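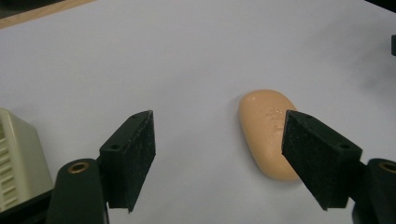
How often do the finger pads need changing?

When they stop gripping. For a gripper used every day that usually means every couple of months, sooner if it spends its time on anything waxy, oily or fond of shedding crumbs.

Cultholm pad and bushing kit

Spare parts for the Cultholm hand-held gripper, sold by Gririne from our workshop in Ondthorpe. The kit covers the parts that wear out and leaves alone the parts that people merely lose, which are listed separately at the bottom of this page.

In the bag

Two finger pads, black, textured, with adhesive backing
Two brass bushings
Screws for both finger blocks, with spares
One hex key, because yours is in the other building

Changing the pads

Take the tool off its cable and lay it on something pale. The screws are black, and a black screw on a dark bench is a screw you will be buying again.

Undo the screws on top of each finger block and lift the block off its arm. Mark the blocks left and right before you put them down. They look identical and will tell you they are identical, but each has worn to its own side, and swapping them gives you a tool that closes slightly cross-eyed.

Peel the old pad from the tip end. It will come away in one piece or in a great many, depending on how long you put this off. Clean the bare face with isopropyl alcohol and let it dry fully. Press the new pad on from the base towards the tip and hold it down firmly. Leave it overnight if you can. Siiri Eskola, who wrote the original fitting notes, put "overnight" in capitals and underlined it, and she was not a person who underlined things for fun.

Refit the blocks, screws finger-tight first, then a small nip with the key. The threads are in plastic. They have opinions about torque.

Bushings

Only replace these if the arm rocks when you wiggle it sideways with the tool switched off. Push the old bushing out with a drift from the underside and press the new one in square. A bench vice with soft jaws does the job – a hammer does a different job. No oil or grease, please. It finds its way to the pads within the week, and then you are back at the top of this page.

Day-to-day care

Dust and lint settle into the pad surface and make it slippery long before it is worn. A strip of low-tack tape, dabbed on and lifted off, deals with most of it. Soap is worse, as it leaves a film you can't see: wipe the pads with a barely damp cloth and give them time to dry before the next session. Do not scrape them with a blade. Fenna Stevens on our returns desk can recognise a scraped pad through the envelope.

Fits

All Cultholm hand-held grippers with screw-on finger blocks. It does not fit the older Qian version, whose fingers were moulded in one piece with the arms and whose repair procedure is a new Qian.

Ordering

Kits are sent out within 5 working days. Buy up to 6 on one order for the same postage. Unopened kits can be returned; opened ones we regard as yours.

Also available: loose screws, hex key, cable clip.

Fitting notes last revised 2026-07-07 by Elli Ikonen.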